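Mustthorpe Household Swap list
Subject: Re: Linen sheets, ironing and folding
Date: 15 March 2021

> I bought a flat linen sheet in the Fandeck closing sale and have
> washed it 3 times now. It still comes off the line looking like a
> paper bag. Do people iron these? And how do you fold one so that
> it fits on an ordinary shelf? Mine won't lie flat whatever I do.

I don't iron mine. I did for the first year and gave up, as the creases were back after one night. Ours are the beige ones from Nadelel and they have been on the beds since August.

What helps is taking the sheet off the line while it is still slightly damp, giving it a hard shake and spreading it over the bed straight away. Push one long side right up to the wall and work the folds towards you with the flat of your hand. You won't get rid of all of them. 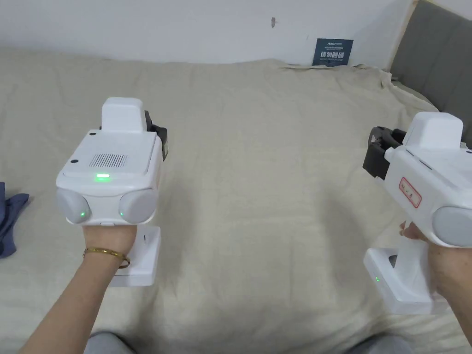

Once it is more or less smooth, leave it for an hour if you don't need the bed. Then fold it in half lengthways, in half again, and bring the ends in to the middle. I stop there. A fourth fold makes it too thick for our airing cupboard, where the shelves are only 10 inches apart.

If you want it flatter, put it at the bottom of the pile with the towels on top.

On washing, I use 40 degrees, half the usual powder and no softener. Keep it away from dark things for the first few washes. I had a navy pillowcase leave a mark on one of ours and it has never come out.

I have a spare Nadelel double in the same beige if you want to try a second one. It has a small darn near one corner. Collection from the Giáp end of the village, any evening after 7.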